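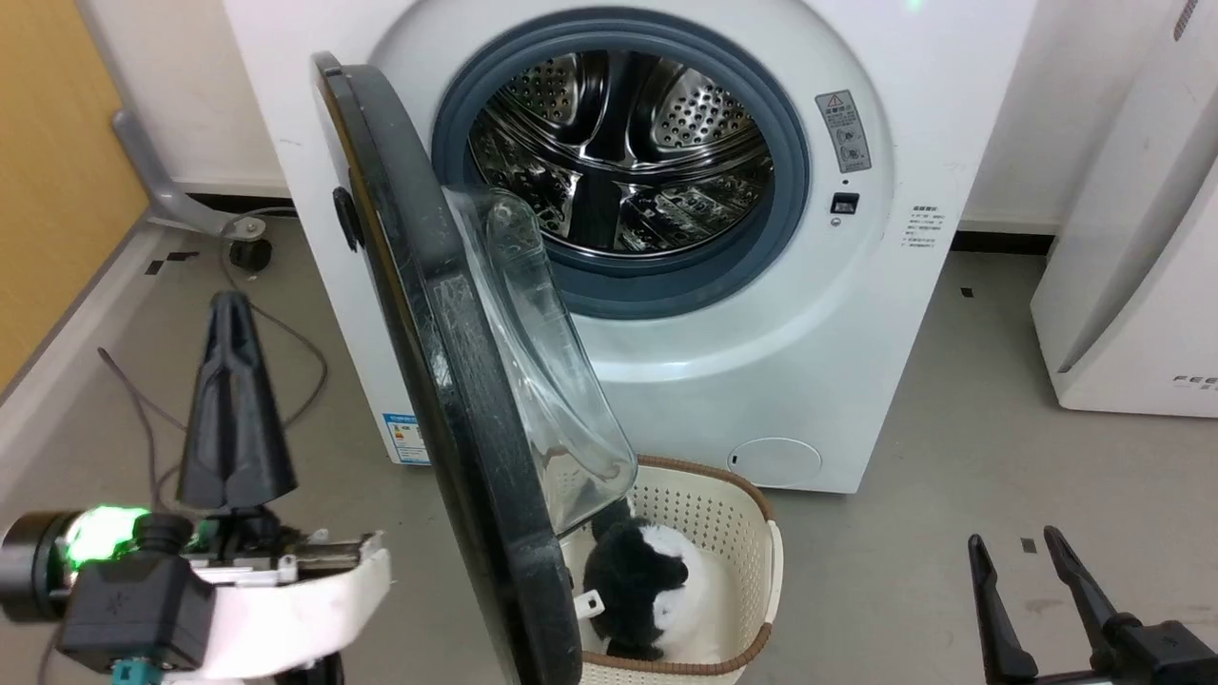

4. Demonstration collection

4.1 Task and workspace

The laundry task starts with the door of a front-loading washing machine open and a plastic basket standing on the floor in front of it. The operator has to take a soft item from the basket, bring it through the opening into the drum, let go of it and move the arm clear of the machine. Closing the door was recorded as a separate task and is treated in Section 6.

All laundry demonstrations were recorded at the Floltdale site. The machine stayed in one place for the whole period. The basket did not: before each episode a second person moved it by hand within a patch of floor in front of the opening and turned it by a small amount. We did not mark fixed positions for it. In the pilot recordings we had used marks, and the policy trained on them reached for the marked places even when the basket stood between them.

Soft toys were used for the first part of the collection and towels for the second. Toys keep their shape well enough for the operator to judge a grasp from the cameras, and they still bend when they are pushed against the rim of the basket. Towels are harder. A towel held at one corner hangs down over the gasket, and the operator usually needs a second movement to push the rest of it in.

4.2 Operating the arms

The robot was driven by remote control with a pair of Drorent hand controllers. Each controller moves one arm. A trigger under the index finger sets the opening of the gripper, and a button under the thumb freezes the arm so that the operator can bring their own hand back to a comfortable position. The operator sat with their back to the robot and worked only from the camera pictures. This was decided after the pilot. When operators could look at the robot directly they leaned to one side to see past the open door, and so used information that the policy would never receive.

We also tried guiding the arms by hand. It gave smoother paths above the basket, but the person doing the guiding had to kneel next to the door, and their hands and sleeves appeared in most of the head camera recordings. Hand guiding was kept for only one purpose, which was to record a starting pose for each arm.

Three operators took part. One of them, Yasaman Abbasi, had used the controllers in earlier work. The other two had not, and were given 26 practice episodes each, which were thrown away. Kerstin Rathjen checked the recordings and decided which ones went into the training set.

4.3 Cameras

The head camera looks down on the machine and the basket, and it is the only one that can keep both arms in view. Its weak point in this task is the door. Standing open, the door reaches out over the back left of the basket, and an item lying there is seen partly through the glass or behind the door's edge. Operators said that they used the head camera to get the arm to the right area and then changed to a wrist camera for the grasp.

The wrist cameras see past the door, but the gripper is always in the picture (Figure 3). With the fingers closed it covers a good deal of what lies straight ahead. Operators dealt with this by opening the fingers early, well above the basket, and coming down with them apart. We had not told them to do so. Once we saw it in the recordings we wrote it into the instructions, to keep the three operators consistent.

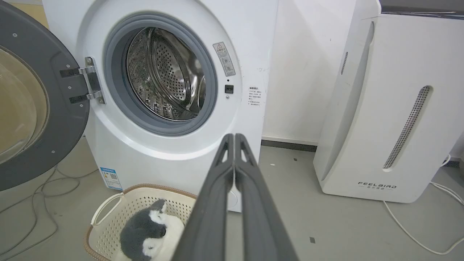 6 min read

Figure 3. Wrist camera view with the door of the machine open. The fingers are closed, and the gripper covers part of the toy and the right part of the basket. The perforated drum can be seen through the opening.

The metal of the drum reflects light in bright and dark patches, and these change as the arm moves. We left the exposure of the wrist cameras on automatic during the pilot and found that the picture darkened sharply as the arm came up to the opening, just when the operator needed to see the gasket. For the main collection the exposure was fixed. The drum is then overexposed in places, which the operators found easier to live with.

4.4 Recording and selection

Arm positions, gripper openings and camera pictures were written to disk by the Colanis recorder. The operator started and stopped each episode with a foot pedal. An episode was stopped early if an arm touched the door hard enough to move it, if the item fell outside the basket and the drum, or if the operator asked for it. Stopped episodes were kept in a separate folder and were not used for training in this paper.

In total we kept 1000 episodes across all household tasks, of which 38 are laundry episodes recorded after the instructions were changed. The laundry set is small compared with the others. Each episode needs the item to be taken back out of the drum by hand and the basket to be set down again, and this took longer than the demonstration itself for every operator.

During checking, an episode was removed if the item was still hanging over the gasket at the end, even if the operator had marked it as finished. Episodes with a failed first grasp were kept as long as the second attempt was made without going back to the starting pose. Unnithan, our earlier data set, had been cleaned of such episodes, and the policy trained on it tended to carry an empty gripper into the drum. We wanted examples in which the arm goes back down.

Pauses were trimmed. Operators often stopped for a moment above the basket when changing from one camera to the other, and a policy that copies these pauses may stay in them. We cut any stretch in which neither arm nor gripper moved, except at the moment of release, where the fingers need time to open before the arm pulls away.

4.5 Differences between operators

The three operators differed most in the way they entered the drum. Two of them came in level, near the middle of the opening. The third came in high and lowered the item once it was past the gasket. Both ways work with a toy. With towels the high entry left less cloth on the rim, but it brought the wrist nearer to the top of the opening, and more of that operator's episodes were stopped for contact. We did not ask anyone to change. The effect of training on one style or on both together is reported in Section 5.2.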